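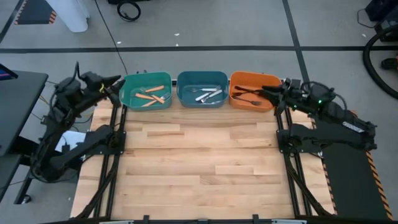 Fig. 1. The cutlery station at the Skernov open day, with one arm on each side of the table.

So for our automation project, Naledi Lekota and I went to the Skernov open day in May, and I could have stayed at this one table all afternoon! The forks and other utensils are sorted into bins by handle color (orange, white, dark brown), and each arm works from its own side. I'd expected something huge behind a fence, like the welding cell we saw at Nustadmont, but it's a butcher-block table you could eat dinner at.

I asked our guide what's hardest, and she said overlapping handles. Makes sense when you look at the green bin, where they're lying all over each other. The station had logged some 3,032 picks before our visit, but we didn't get the failure rate, which I really wanted for section 2. Naledi is still emailing them.

Next time I'd bring a stopwatch and more questions about the grippers.

Tyra Lunde

2 comments

Spanos: Did they let you try driving an arm?

Fasard: Nice write-up, please add the failure rate if you get it!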